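Side-resting

Side-resting is the household practice of storing a pumpkin or other winter squash on its side, with the stem pointing outward, in the belief that it keeps longer that way. It is also called side-laying and, in the Flisley valley, "putting to bed." The claims made for it range from modest to remarkable. Very few have been tested, and the tests that exist are small.

Origins

The practice is usually said to be centuries old. No source has been produced to back this up. The earliest printed mention that can be checked is on page 211 of the Padport Kitchen Almanac, a collection of household hints that also recommends storing onions by moonlight. The almanac gives no author for the pumpkin entry and no reason for the advice. Later writers supplied reasons of their own, and they do not agree with each other. Some say that water pools around the stem of an upright fruit. Others say the blossom end is the weak point and should be kept off the shelf.

The water argument has some sense to it outdoors, where rain can sit in the hollow around a stem. Indoors it is harder to follow. A pumpkin in a dry kitchen has nothing falling on it.
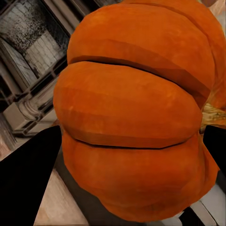 Valter Ekström objected in a letter to the Nepia garden bulletin that the indoor case had been dismissed too quickly, as cold pantries sweat in October and he had wiped beads of water from the stem end of his own squash more than once. He added that he would go on laying them down whatever the bulletin printed. The bulletin replied that a pantry that wet was a poor place for squash in any position.

Claims and evidence

The best-known trial was run at Brirno, a market garden that sold its own storage racks. Fruit laid on its side was reported to have kept for over 14 weeks. The report does not say how long the upright fruit lasted, which leaves the figure with nothing to be compared to. It also does not say whether both groups were picked on the same day or cured before storage.

Curing probably matters a good deal more than position. Squash held somewhere warm and airy after harvest develops a harder skin, and small scratches have a chance to seal. Fruit that is bruised, picked too early or missing its stem tends to rot first – lying down or standing up. Frost damage has the same effect and may not show for some time.

Angus Maihi, whose short history of the Flisley shows is the main source on local custom, thought side-resting began as a way of fitting ribbed pumpkins onto narrow shelves. This is a guess, as he admitted, but it requires less faith than the others. Large pumpkins often settle onto one side as they grow, and setting them down the same way indoors puts the flattest part of the skin against the shelf.

Placement in the kitchen

Household guides that recommend side-resting also tend to have firm views on where it should be done. The floor is generally ruled out, as is any spot next to a stove. Two popular guides favor the counter beneath the upper cabinets, on the grounds that it is shaded. They say little about heat from lamps or kettles, and a counter in a working kitchen is warmer than most squash would be given by a grower. A cool, dry bedroom would likely do better. 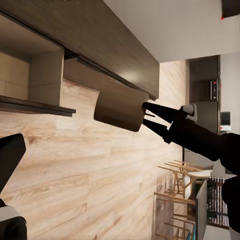 Underside of a dark wooden upper cabinet.

Turning

A related instruction is to turn the fruit every Saturday so that no part of the skin rests on the shelf for too long. Handling does give the owner a chance to spot soft patches, and this may be the whole of the benefit. Each turn is also a chance to drop the fruit or snap the stem. Supporters have never settled whether a half turn or a quarter turn is correct, and the Flisley show rules, often cited on the point, do not mention turning at all.

See also: Curing (produce); Root cellar; Winter squash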